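Ticket 3261: Right arm stops between pick and drop, bedroom demo
Site: Fornlow showroom, guest room set
Opened by: Annelore Ackermann
Assigned to: Vsevolod Bondarchuk
Priority: High (open day)
Status: Resolved, watch item open

Annelore Ackermann wrote:
We had the first visitor group through this morning, 40 people split into smaller parties. The tidy-up demo ran fine for the first party. With the second one the robot picked up a wrapper, lifted it, and then held still over the carpet. The operator screen said "right arm: hold, path rejected." I pressed Resume and got the same message. I ended up doing a full restart while Henrike talked to the visitors. Next group is after lunch. Log bundle attached.

Vsevolod Bondarchuk wrote:
Got the logs. The hold comes from the planner, so the motors and the gripper are fine. It wants to carry the item to the trash can and thinks something is in the way. Did anyone move furniture between the two runs?

Annelore Ackermann wrote:
The sofa bed was folded out for a visitor who asked how it worked, then folded back. I don't think it went back to exactly the same spot.

Vsevolod Bondarchuk wrote:
That would do it. The room map is from the setup day. Please run the map again from the Fikine console, Room > Rescan, with everyone behind the rope. Leave the trash can where you want it for the demo before you start the scan. Restarting does not refresh the map.

Henrike Schwerdtfeger wrote:
Rescan done. First try failed at the end with "scan incomplete." There was a visitor's coat over the rope post. Took it away and the second try went through.
Test run after that: 6 items, all in the can, no hold. The arm does slow down a lot when it passes near the bed. Is that expected?

Vsevolod Bondarchuk wrote:
Yes. Soft edges like a hanging duvet get a wider margin. You can lower the speed of the whole run to 4 on the dial if you want it to look more even to visitors. I would leave the margin alone.

Annelore Ackermann wrote:
Set to 4. Afternoon groups went through without a hold. One visitor from Gerlach asked for the cycle times and I gave him the Drunda contact.

Vsevolod Bondarchuk wrote:
Good. Changes for the next open day in July:
Tape marks on the carpet for the sofa bed feet and the trash can.
Rescan added to the opening checklist, before the first party.
Resume button text to be changed. It should tell the operator to rescan after two rejected paths. Weronika Michalski has the request.

I am marking this resolved. The watch item stays open until we see one more full day without a hold.

Henrike Schwerdtfeger wrote:
Tape is down. Adding the bottle pick for the record.
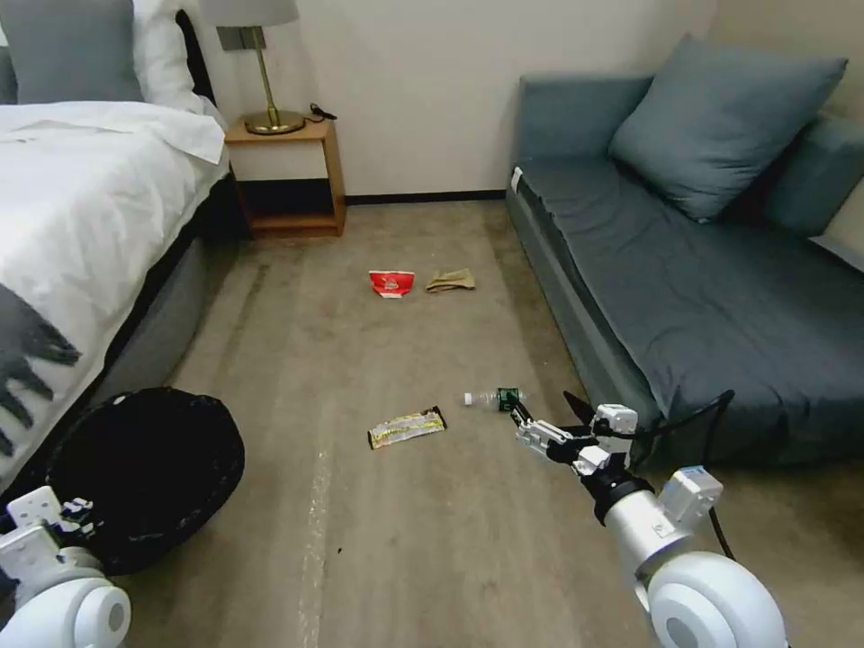

Does a rescan have to be repeated if only the trash can was moved?
Run it again in that case too, because the drop point is stored with the room map and the arm will otherwise go to the old position.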